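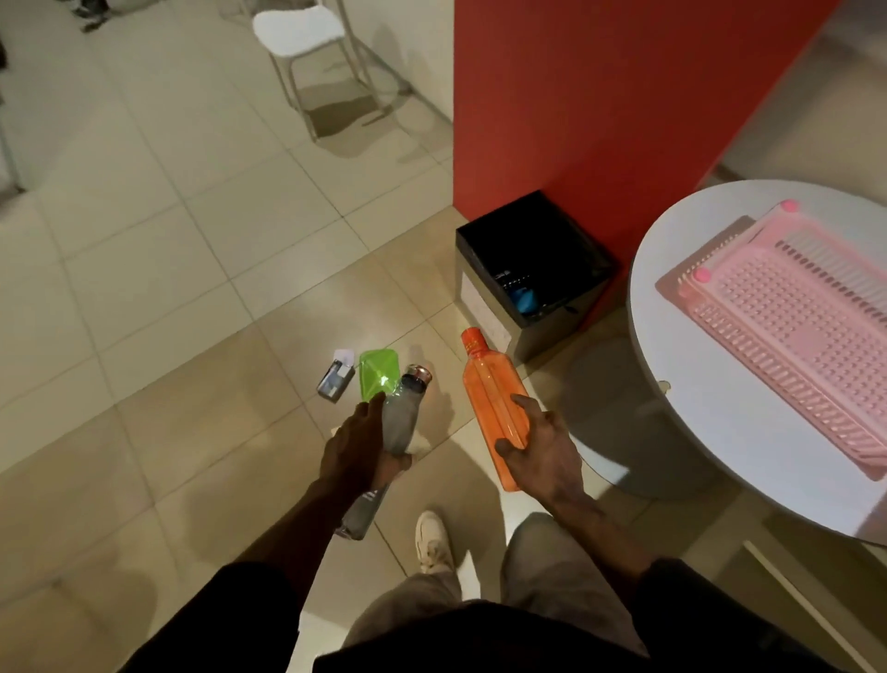 Caps on or caps off, was the remark from the Gundano bench before I had even started, and would I please write the answer down this time. Caps on, for now. The Drundwood sheet says loose caps go through the screen and end up in general waste, and we have had two versions of that sheet pinned up since May.

Filed under: Workshop log / Waste & Reuse

Tuesday, after lunch. Bottle sort by the red-orange pillar. The question was whether the black bin there can be for drink bottles only. At the moment it takes whatever people have in their hand, wrappers included.

Rule used today:
- plain plastic bottles, screw caps: bin, capped
- refill bottles with metal caps: keep out, back to the shelf by the sink
- lids and small packaging: separate pile, decide later

The refill bottles are the trouble. People put them down near the bin while they do something else and the next person clearing up takes them for rubbish. Gravia lost 3 that way last winter and asked us to stop it happening.
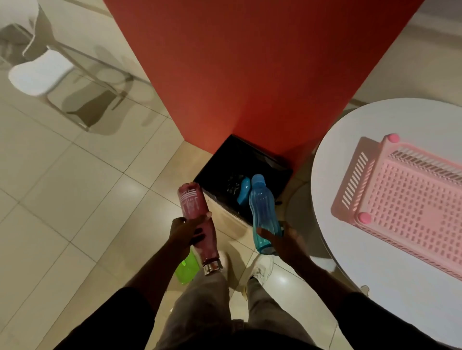
Maroon bottle with metal cap, light-blue plastic bottle, at the bin by the pillar.

Size matters more than I expected. The bin is open at the top and fine for reach, but whole bottles fill it with air. Squashing first would help. Tried to work out how often it would need emptying if the Jireš room uses it too. They logged 1,061 bottles over the term, so I think once a day, and twice when there is a visiting class. A liner of 23 gallons would be too big for this bin, check what we have in the cupboard before ordering a box of 100.

Also, the label. A sheet of paper on the front will get kicked off. Tape it to the pillar at eye height.

To do: take down the old Drundwood sheet. Ask Gundano if they want a bin of their own or will walk over to this one. Lids still not decided.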